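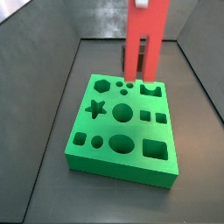 Dorneter Sorting Bin Kit, build and spec page

The Dorneter is a bench-top bin for practising shape insertion with a small arm. It was drawn up by Imre Fülöp at the Prikico shared workshop and is sold as a flat kit or as plans only. Grey walls and floor, a green shape tray and a set of loose blocks. The arm is not included.

The tray has a star, a hexagon, an oval, an arch and several sizes of round and square hole. Blocks can be ordered in different colours from the tray.

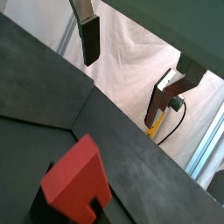

Panels are cut to 300 mm and butt together without overlap. Check the seam with a straight edge before you tighten anything. A raised joint will catch a block as it slides. Light scuffing of the grey finish is normal and isn't covered under warranty.

Arch block

The arch is the piece most people ask about. It goes in one way up, so the wrist has to be lined up before the fingers come down. Start it close behind the tray with the curve facing the same way as the slot. 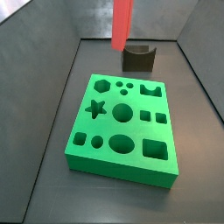 Replacement blocks are sold singly under the Gorkik label. Allow 28 days for colours that aren't in stock.

Fingers

Flat fingers work best. Ours bolt on through a metal plate with a hex-socket bolt, and the plans include a drilling template.

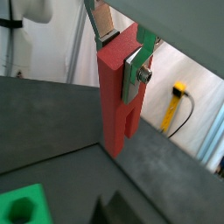
Set the grip force low to begin with and bring it up until the block stops turning. Leave 100 mm clear above the walls for the wrist. A plain white cloth behind the bin cuts down on background clutter for the cameras.

Plans revised 11/20/20. Conceição bracket drawings are a separate download.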